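How to Read a Declassified File Without Getting Lost

I love this stuff, and I want more people to try it! You download a release, it's 400 pages long, half of it is black bars, and your first instinct is to close the tab. Don't. Start at the back, where the index or the cover letter usually lists what was held back and under which exemption.

Next, make a plain table with four columns: page number, date, sender, recipient. Fill in whatever survived the redactions. My table for the Kotdale detention papers ran to 231 rows, and by row 108 I could already tell which office was writing to which.

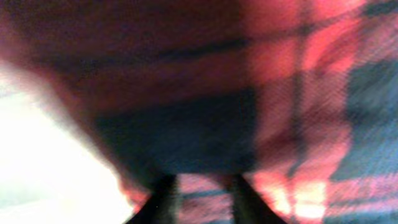 What do the little codes beside the black bars mean?

They name the legal reason for the cut. In a U.S. release, (b)(1) covers classified national security material and (b)(6) covers personal privacy. Write them in a fifth column, and you'll start to see patterns fast.

Now go hunting for duplicates. The same memo often turns up twice in a big release, blacked out by two different reviewers, and one of them may have left in a line the other removed (the best feeling in the world, I promise). I search on odd phrases, like a typo or a strange job title.

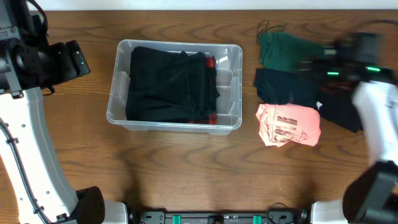
Once you have a matching pair, put both page numbers in the same row and copy the fuller text word for word. Mark your own guesses in brackets so they never get mixed up with the record. Then save a clean copy of the original file before you touch anything else.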